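How to set up a weekly medicines record for someone with memory problems

A written record helps when more than one person gives the medicines, or when the person taking them can no longer say whether a dose has been taken. The method on this page uses paper. It can be copied into the Onalel app later, but the paper version should be set up first and kept going.

What you need

An A4 ring binder, lined paper or printed grids, a black pen, and the current repeat prescription slip. A pill organiser with morning and evening compartments is useful but optional. Check with the pharmacist before moving any tablet out of its original packaging, as some must stay in the foil.

Step 1: List the medicines

Copy each name from the pharmacy label, not from memory. Write the strength, the form (tablet, liquid, patch) and the dose. If the label says 100 mg and the prescription slip says something different, stop and ring the pharmacy. Include creams, eye drops and anything bought over the counter.

Step 2: Draw the grid

Use one sheet per week. Put the medicines down the left side and the days across the top, with each day split into the times on the labels. A person on four medicines twice a day will have 8 boxes to initial daily. Leave a column at the right for notes.

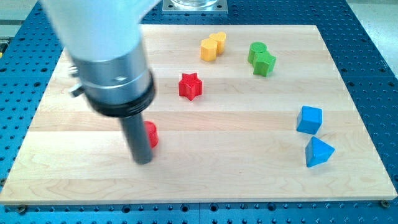
Red cylinder and star block on a light wooden board.

Step 3: Fix the times

Tie each dose to something that already happens, such as breakfast or the evening news. Follow any instruction about food. Where a label says "before food", write it in the grid next to the name.

Step 4: Initial after the dose, never before

The box is initialled once the medicine has been swallowed or applied. If a dose is refused, write R. If it is missed, write M and the time this was noticed. Do not give a double dose to make up for a missed one unless a pharmacist or doctor has told you to.

Step 5: Check the stock

Count the remaining tablets when you start a new sheet and write the figure in the notes column. Order repeats when roughly 8 days' supply is left, or earlier if the surgery asks for more notice.

Keeping the sheets

File completed sheets with the newest at the front and take the binder to every appointment. Make a new grid whenever a dose changes. Do not alter the old one, as crossed-out entries are easily misread. Old sheets should be kept until the next medication review.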